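Session 3: Who checks the checklist?
Notes by Noreen Moriarty

Last time we read the Isetti guidance on collecting handling data with hand-held grippers. It runs to 115 clauses. I asked you to mark the ones a tired operator could follow at the end of a shift, and most of you came back with very few. I'm not surprised.

Take clause 12, "the work surface shall be clear and representative". Clear of what? Representative of whose home? A bed with a phone left on it may be a better match for real life than a bare bench, yet a strict auditor would fail it. Coetzee (the firm, and Anel Coetzee's own paper says much the same) wants both words kept. I have yet to see anyone define either.

Labelling is on firmer ground. Each tool should carry a mark that can be read during use and matched to the log. Handwriting is allowed, though the guidance is silent on what happens when it rubs off. 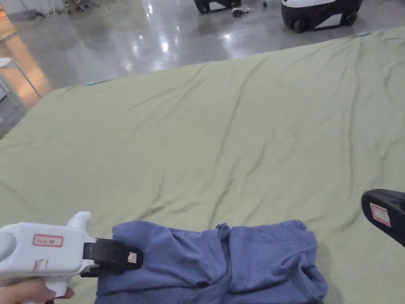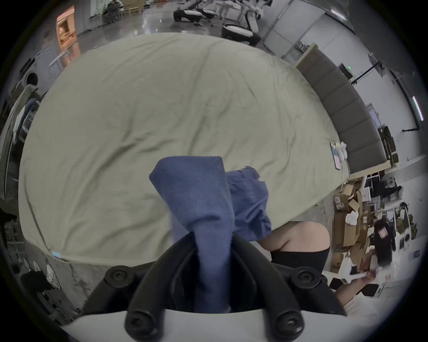
Fig. 2. Blue cloth held in a hand-held gripper over a sage-green bed covering, two views.

Now the floor. The draft asks for a marked walkway around the work area and for parked machines to be "suitably distant". Edmund Nowicki argued for a fixed distance and lost. What we have is a rule that can't be broken, so I would not call it a rule.

For next time: rewrite clause 12 so that two people checking the same room would give the same answer. 210 words at most. Bring the Drutetti annex, and be ready to say which parts of it you believe.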